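Ustow Tabletop Notes
May 28, 2020

Trays, trays and more trays

If you've been reading these notes since December you'll know I have a soft spot for a good tray, and this month I finally get to write about them properly! Siu-fong Lui started it. She sent in a letter asking how the rest of us keep small things from wandering about on a big table, and the replies have been pouring in ever since (thank you, all of you, and sorry to anyone still waiting to hear back from me).

Her trouble will sound familiar. She has one large wooden table that has to do for everything: mending, sorting, letters, lunch. Lovely to work at, but little things roll off it, or they slide under the post and turn up a week later. She had tried jam jars, but you have to tip the whole lot out to find the one thing you want, and then you're back where you started.

My own answer is a shallow tray with a bit of a rim. Flat ones are so much better than deep ones for this. You see everything at once, you can pick things up without digging, and when it's time to eat you just lift the tray away and the table is yours again. I use one for whatever I'm busy with and I'm very strict about it (well, fairly strict). If it doesn't fit in the tray, it waits its turn.
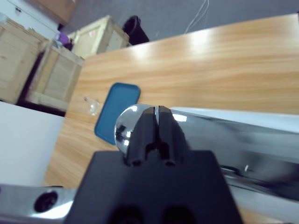 Colour helps more than I would have guessed. I had a brown tray for years and could never see a thing on it. Then Oi-ling Shih talked me into blue and I've been a convert ever since. Metal bits show up against it, buttons show up, even thread shows up. She swears by a blue tray on a honey-coloured table, and says her eyes go to it straight away when she walks into the room.

Clear things are still a nuisance, I must admit. Anything see-through vanishes on wood grain, and it's nearly as bad with shiny pieces when the light is bouncing off the table. Oi-ling ties a scrap of coloured wool round hers where she can. I've started moving the lamp so it comes in from the side, and that has cut the glare down no end.

A few more tips from your letters:

Line the tray with a piece of felt if the rattling gets on your nerves. Old blanket does just as well.

Rounded corners are far easier to wipe out than square ones. Three of you wrote to say so, with feeling!

Keep long items out of the tray altogether. They stick out over the rim and catch on your sleeve, and over it all goes. A shallow drawer or a bin beside the table suits them better.

Have a second tray for "don't know yet". Mine fills up by Friday, and I go through it with a cup of tea and the radio on. It's my favourite job of the week.

Siu-fong has since written again to say she's got herself two trays, one for mending and one for letters, and has eaten lunch at a clear table every day for a fortnight. I can't tell you how pleased I was to read that. She is now eyeing up the shelf by the back door, so expect to hear more from her.

Next time we'll be looking at kitchen drawers, and in particular the one that never quite shuts. Do send me your stories, the messier the better. Please keep them under 300 words if you can manage it, as I had one last month that ran to 860 and I hadn't the heart to cut a line of it, so poor Oi-ling's piece on string had to be held over. It will be in the next issue, I promise, and it's a good one.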